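4.2 Recording the slip-sorting task

Busus set-up guide, section written by Safta Stanciu

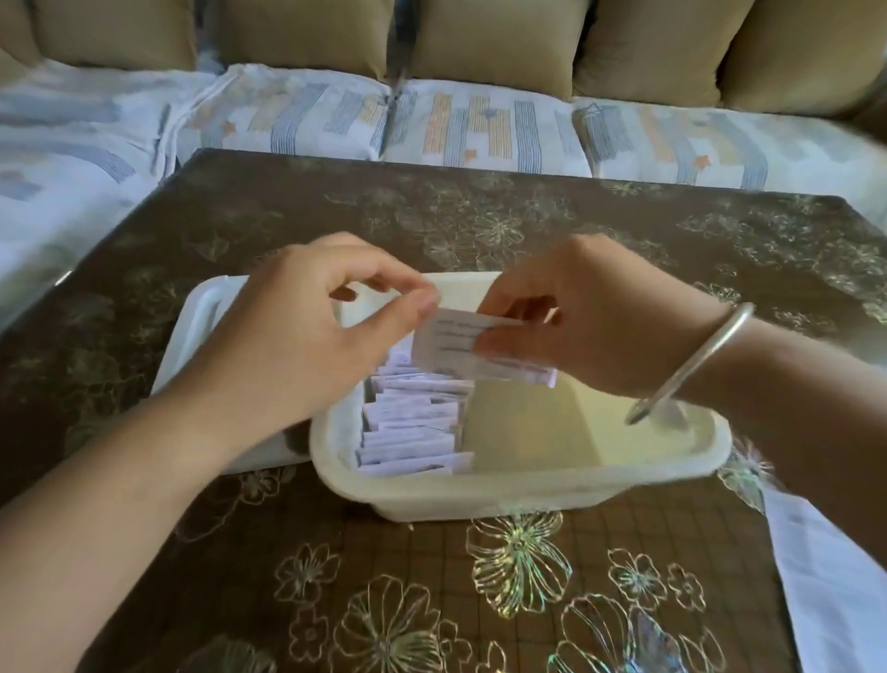
The method learns from hands of people, so the quality of this section decides the quality of everything in section 5. In the June test we recorded 200 episodes with this procedure and removed 17 of them, mostly for hidden fingertips.

1. Put the basket on the table within easy reach of both hands. Stand the folded slips upright, close together, at one side. Leave the other side free.

2. Start the recorder and wait for the second tone.

3. Take one slip only. Hold it with the thumb and index finger of each hand, one hand at each side of the paper.

4. Keep the slip over the basket for 2 seconds with the text side toward your face. The grasp label is taken from this pause.

5. Put the slip in the free side and bring both hands back to the table edge.

6. Repeat until all slips are moved, then stop the recorder.

Note: A patterned tablecloth is allowed. Malachy Tully compared plain and flowered surfaces and the hand tracker gave the same error on both — please do not change the cloth in the middle of a session.

Note: Bracelets and rings may stay on. Write them in the session sheet, field "wrist".

Caution: Do not write real names or phone numbers on the slips. Small text can become readable after the Tomić filter.

Caution: If two slips stick together, do not separate them in the air. Put both back and mark the episode with code 1139.

Continue with 4.3, Checking the hand labels.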